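Jarkero (ensemble)

Jarkero is a chamber ensemble for strings and accordion based in Fosholm. It was founded by the violist Aleksi Nieminen, who is still its artistic leader. The ensemble plays mostly arrangements of dance music from northern Europe, together with new works written for its own players. It has no conductor.

History

Nieminen had played for several years in theater orchestras before he began to invite colleagues to evening rehearsals at his home. The first public concert took place in February in the parish hall of Fosholm, with a program of polskas and slow waltzes. At that time the group had no name. "Jarkero" was taken from the title of the last tune of the evening, and its meaning is not certain. The double bass was added only in the second season – before that, the cello played all bass lines.

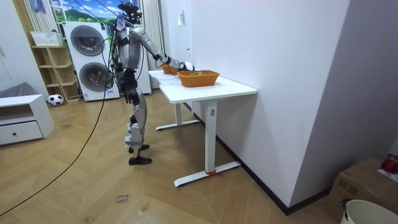
The accordion part was at first played by guests. Since the third season it has had a permanent chair, and many of the older arrangements were rewritten for this reason. Some listeners preferred the earlier versions, and the ensemble still plays two of them on request.

Repertoire and sheet music

The library of the ensemble holds 126 arrangements, most of them made by Nieminen and corrected by the players in rehearsal. 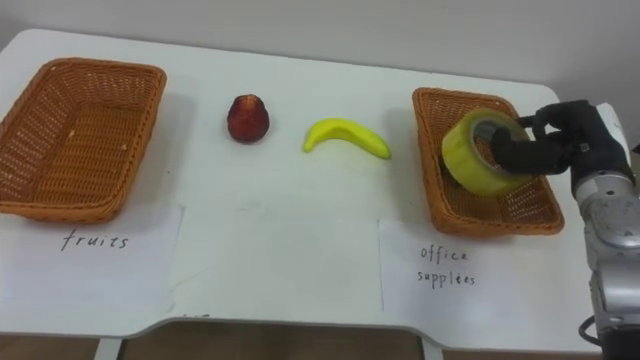 The arrangements are not filed by composer, which is usual elsewhere, but by the kind of dance. Each kind has an open tray on a long shelf, and a sheet with one word stands for the whole group. The method is the same as with a shallow woven basket that has a paper with the handwritten word "fruits" in front of it: also when the basket is empty, one can read what should go there. New players learn the shelf quickly, but visiting composers have sometimes put their scores in the wrong tray. Parts are marked in soft pencil only, and bowings are erased after each season.

Performances

The ensemble gives most of its concerts in small halls and churches. Outside its home region it has played in Guimarães, where it shared an evening with a local choir, and in Pududville, where it stayed as ensemble in residence and taught at the summer course. By the end of the Pududville stay it had given 107 concerts.

The players sit in a half circle, with the viola on the outside and the accordion in the center. Entries are given by breath or by a small movement of the bow.
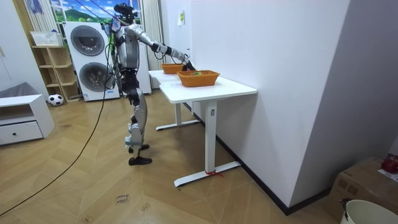
Who leads the ensemble when there is no conductor?
The first violin leads the fast dances and the viola leads the slow ones. In new works, the composer names the leader in the score.

Recordings

Jarkero has released two albums. The first was recorded in the parish hall in Fosholm, in about four days, and contains only dance music. The second includes a suite by Nieminen for viola and accordion – his longest work so far – and was recorded in a studio with the players in separate rooms. The ensemble did not like this way of working and has since recorded only live.

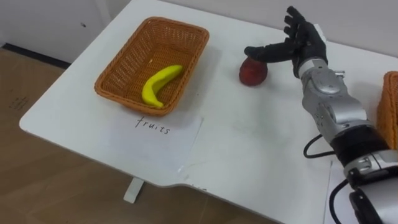
See also

Accordion in chamber music
Polska (dance)
Music of Fosholm

This page was last edited on 21 Nov 2023.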